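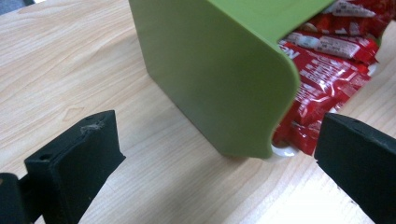

Figure 2. Green bin on the tabletop, open side accessible, stocked with wrapped bars.

4. Filling and Placing the Snack Bin

This section covers loading the open-sided plastic bin with individually wrapped bars and placing it on a table or counter. It applies to the Pruleo countertop set, part number 3265. For wall rails and hanging bins, see Section 6.

4.1 Before You Start

Wash the bin by hand in warm water with a small amount of dish soap. Rinse it and let it air dry completely. Water left in the rounded corners will stick to the wrappers and can loosen printed labels.

CAUTION: Do not put the bin in a dishwasher. The side walls are thin and may warp at high temperatures.

Wipe the table surface with a dry cloth. On a smooth or glossy finish, crumbs and grit trapped under the base can leave fine scratches when the bin is moved.

4.2 Loading the Bin

1. Set the bin on its base with the open side facing you.

2. Remove the bars from their shipping carton. Check each wrapper for splits along the end seals. Discard any bar with an open seal.

3. Read the date code on the carton. Write the earliest date on the stock card supplied with the set. Bars from different cartons should be loaded in date order, oldest toward the open side.

4. Lay the first row flat across the bottom, with the long edge of each bar facing the opening.

5. Add further rows on top. Bars may lie at slight angles to one another. Foil wrappers slide easily, and a loose stack is acceptable as long as the lower bars can be pulled out without force.

6. Stop loading when the top row is level with the rim. The bin holds nearly 40 bars of standard size. Larger bars will reduce this number.

7. Turn the outermost bars so that the printed face can be read from the open side.

NOTE: Keep one flavor per bin. If two flavors must share a bin, use the Gistero divider (sold separately) and load each side on its own.

CAUTION: Bars containing nuts must not be stored in a bin that is labeled nut-free, even for a short time. Wash the bin before changing its contents.

4.3 Placing the Bin

1. Lift the bin from underneath with both hands. Do not lift it by the curved front edge — the wall can flex and the top rows may slide out.

2. Put the bin down at least 2 inches from the edge of the table.

3. Turn the open side toward the person taking the bars. Leave enough clear surface in front of the opening for a hand to reach in.

4. Check that the base sits flat. If the bin rocks, look for a wrapper or carton scrap underneath.

NOTE: Keep the bin away from direct sun, radiators and coffee machines. Coated bars soften quickly and will stick to the inside of the wrapper.

4.4 Restocking

Restock when the bottom row is visible from the opening. Take out the remaining bars, load the new ones at the back, and return the older bars to the front. Adding new stock on top of old stock leaves the lowest bars in place past their date.

If bars slide out after restocking, remove the top row and press the stack lightly toward the closed end. Do not tape across the opening. Tape residue is difficult to remove from a matte finish — use warm water and a soft cloth, never a solvent.

Section revised 2021-11-03. Text: Nilmini Dissanayake. Technical check: Arif Osman.

We use cookies to remember your language and region settings. Accept all | Manage preferences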